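Section 4. Running the Two-Arm Station on Open Day

This section covers the demonstration of the Vimlow two-arm station for visitors. It assumes the arms have been bolted to the base plate and calibrated as described in Section 3. For the mobile cart demonstration in the Cronin hall, see Section 5.

The demonstration lasts 15 minutes and needs 2 operators. One runs the arms from the laptop. The other stands with the visitors, answers questions and stays within reach of the stop button.

4.1 Before the doors open

1. Unlock room 131 and switch on the ceiling lights. Leave the blinds down. Sunlight on the panels upsets the camera exposure.

2. Check that the stop button is plugged in and that it latches when pressed. Twist to release.

3. Wipe the floor panel with a dry cloth. Do not use spray cleaner inside the enclosure.

4. Look over the cables on both arms. Each one must have enough slack at the elbow for the arm to fold and stretch fully. Replace any missing zip ties and trim the ends.

5. Turn on the power supply, then connect the laptop. Wait for the Vestero control window to list both arms as Ready. If only one appears, unplug the USB cable for the other arm, count to five and plug it back in.

6. Place the rope barrier 500 mm from the front rail. Visitors stay behind it at all times while the power is on.

CAUTION: The arms go limp when power is cut. Support both forearms by hand before switching off at the wall. The stop button holds the arms in place and does not have this effect.

4.2 Placing the objects

The music set is the standard set for the Jendstead open day. It consists of the metronome and the folding music stand. Spare sets are kept in the gray drawer under the bench.

1. Send both arms to the Rest position.

2. Stand the metronome upright on the floor panel near the center. Leave the pendulum locked. A ticking metronome is hard to talk over, and the pendulum can catch on a gripper finger.

3. Open the legs of the music stand fully and place it at the back right. Tighten the leg collar by hand.

4. Tilt the desk of the stand toward the enclosure and make sure it does not rock.

5. Select Center Meet in the control window and run it at slow speed. The grippers should come together in front of the metronome without pushing it.

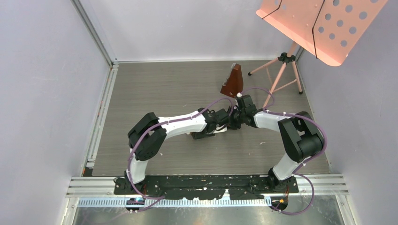

6. Check the cables again with the arms in the Center Meet position. If a loop touches the music stand or goes behind one of its legs, send the arms back to Rest and move the stand before going on.

7. Return the arms to Rest. The station is ready for the first group.

NOTE: If the metronome gets knocked over, press the stop button before reaching in. Stand it up again, release the button and repeat step 5.

4.3 Running the demonstration

1. Ask the group to stand behind the rope. Bags go under the coat hooks.

2. Tell visitors that the arms will move without warning and show them the stop button.

3. Run Center Meet once at slow speed, then once at normal speed.

4. Switch to Hand Guide and have the first operator move the leader arms. Take questions during this part.

5. If time allows, let up to 2 visitors try the leader arms, one after the other. Children may take a turn with an adult next to them.

6. Send the arms to Rest before the group leaves.

CAUTION: Servos get warm during repeated runs. If the control window shows a yellow temperature mark, leave the arms at Rest until it clears. Do not start another group before then.

4.4 Closing down

1. Send the arms to Rest and close the control window.

2. Remove the music set and fold the stand.

3. Support both forearms, switch off the power supply and lower the arms gently to the floor panel.

4. Write any faults on the sheet by the door, including which arm was affected.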